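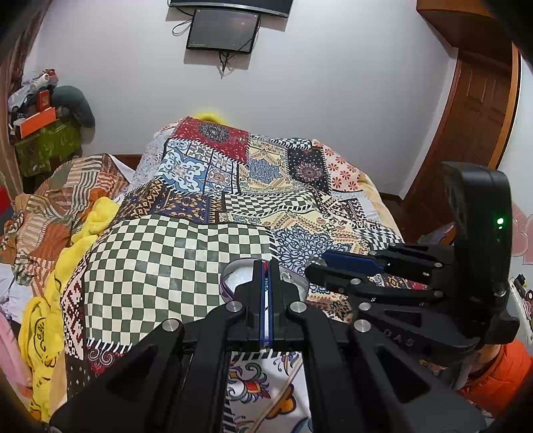

把夹爪带进卧室之前,先把账算一遍

想买手持夹爪的团队,头一回做预算,多半是从一张报价单开始的:夹爪多少钱,线缆多少钱,加在一起,再打个折,心里就踏实了。我当年也是这么干的,结果第一个季度还没过完,就又厚着脸皮去找财务追加了一笔。所以这篇文章想慢慢聊聊,钱到底会花到哪儿去,也请各位读者原谅我絮叨,毕竟这里头的弯路我差不多都亲自走过。

先说最容易低估的一项,指垫。夹爪的机身结实得很,金属螺钉、连杆,用上一年也未必出毛病,可手指内侧那层垫子是耗材,捏惯了铁盒的边沿,再去捏布料、珠子,磨损的样子都不一样。我们在Wibisono项目里一次备了100片,当时觉得够用到年底了,没想到九月就开始翻抽屉找剩货。后来再做计划,我就把指垫单独列一行,和机身分开报批,财务看得明白,我自己也省心。

第二项是场地。实验室的桌子平平整整,灯光也好,可家里的卧室完全是另一回事!床铺是软的,夹爪往下一压,被面就跟着陷;拼布的花纹又密,红的绿的、棋盘格和曼陀罗挤在一起,小东西放上去,人眼都要找一会儿。要是你们的任务以后要进家庭,那买设备的时候就得拿到这样的地方去试,别只在展台上捏两下泡沫块就签字。Joner的销售起初不太情愿借样机出来,我磨了好几通电话,他们才答应借两周,这两周真是帮了大忙。

试用的时候,我建议挑些不起眼的物件:带盖的小铁盒、串珠、揉成一团的首饰。大件谁都抓得起来,看不出差别。小铁盒的薄边能不能捏住,珠串缠在一块儿的时候手指张开的幅度合不合适,这些才决定你要买哪一档。顺便说一句,请平时真正要拿着它干活的同事来试,别光让写方案的人试,手腕累不累,只有举过半天的人才说得清楚。 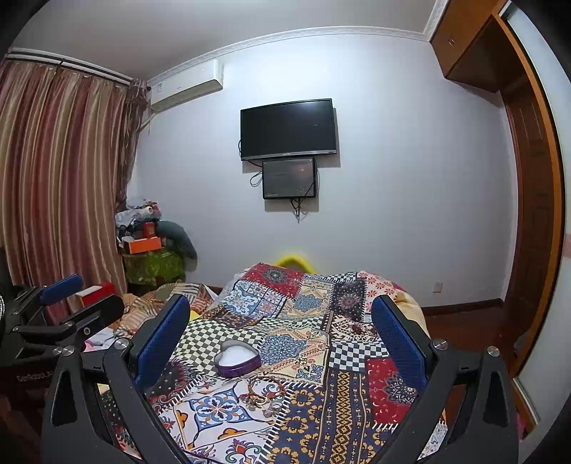
第三项,是备机。我知道这话不讨喜,尤其是预算已经被砍过一轮的时候。可现场作业,一把坏了,人和房子就都得等着,租来的场地可不等人。我们的做法是每个小组按2把配,另外在库房里留一把不动的。Aveck那边可以只买连杆组件,不必整机更换,这个选项在报价单上藏得很靠后,记得主动去问。

再往后就是些零零碎碎,可加起来也不少。存储卡、充电器、收纳箱、来回搬运的车费,还有整理数据的工时。我粗心过一次,把整理工时整个漏掉了,后来一补就是400个小时,那一年的结余全填进去了。如今我的预算表有13行,机身只占头一行,新来的同事看了总要愣一下,我就请他喝杯茶,一行一行讲给他听。

至于是买还是租,我个人的看法是,头一个项目先租。Tritel的租约可以按月续,押金不算低,但到期能抵一部分购机款,对还拿不准任务方向的小团队挺友好的。等你们清楚自己每天到底在捏什么、在哪儿捏,再去谈采购也不迟。谈的时候,把试用期间的记录带上,哪种物件常掉、哪片垫子先磨,都写在纸上摆到桌面上,对方报价的口气会客气许多。

还有一件小事差点忘了说,验收最好放在上午,光线足,螺钉有没有松、指示灯亮不亮,看得都清楚。我有一回拖到傍晚才开箱,第二天才发现一条连杆的螺钉没拧到位,来回寄修又耽误了好些日子,运费还是我们自己出的。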